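Retail Display and Stock Care
Handout 4: Filling and facing a small-goods bay
Deirdre McGrath

A few of you asked for this in writing after the last session, so I've typed up my notes and added the bits I forgot to say because we ran over (my fault, I got going on biscuits again). Bring it with you to the practical in August, and bring a pencil too, the pens never work on the shiny labels.

We're still on small upright goods: tubes, lip balms, travel shampoos, spice jars, anything narrow that wants to fall over. I learned on spice jars at Bakero, when I was seventeen and very slow. My first bay took me 43 minutes and the supervisor moved every jar afterwards. I've still got a soft spot for them!

Before you touch the shelf

Stand back and look at it from where a customer would stand. I know it feels daft. Your eye goes to the middle of the middle shelf first, so that's where your best display should go, and it's also where a gap shows up worst. Write down what's missing before you go to the stockroom. If you go from memory you will come back with the wrong flavour, and I say that as someone who does it about once a month.

Check the shelf itself too. Wipe it if it needs it, and give the front edge a push to see whether it's clipped in properly. At Ó Néill we had a run of metal shelves that looked fine and dipped as soon as you put weight on the left side. We lost a whole row of bath salts that way.

Filling

Old stock forward, new stock behind. You all know this one and you all skip it when you're in a hurry. Date codes on tubes are often printed on the base or the crimp, so you do have to pick them up.

Fill from the back and work towards yourself. Keep one hand on the shelf edge if you're reaching over other goods -- it steadies you, and it keeps your sleeve from dragging. Roll loose cuffs up or push them in. More stock gets knocked down by cuffs than by customers, in my experience.

Counter displays and open cartons

Counter displays are the cardboard ones with a tray at the front and a printed board standing up behind. They come flat, and you fold them up. Please read the fold numbers. The Predodico ones in our cupboard have a tab that must go in before the tray does, and if you miss it the backboard leans for ever after.

Where the tray has round slots, match each product to the order printed on the board. Customers read across the top and then look straight down, so if the colours don't line up they pick up the wrong thing and bring it back.
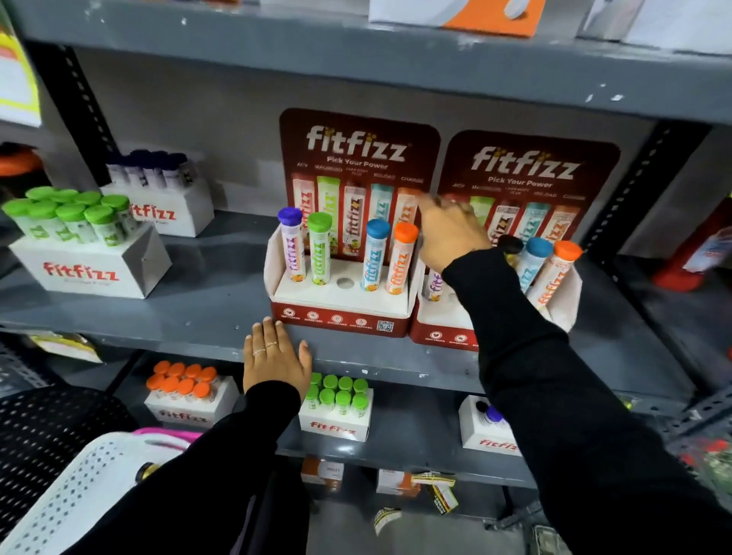 An empty slot wants filling as soon as you spot it. One gap looks like somebody bought something, two or three and people start thinking it's the leftovers. If there's no more of that flavour out the back, leave the slot where it is and put it on your list. Don't shuffle the others along to hide it or your colours will be out for the whole row.

Straighten anything that leans. Turn each tube so the name faces front, even in the back rows of a carton. Cartons of a single flavour can sit beside the display as a top-up, caps all level, and you take from those first when you refill.

For the practical

You'll each get one bay on the Gokuvwood units and 10 minutes to put it right. I'll be marking facing, order and whether your list matches what was missing. Speed isn't marked this time, so take a breath -- and don't forget to look at it from the customer's side again before you call me over.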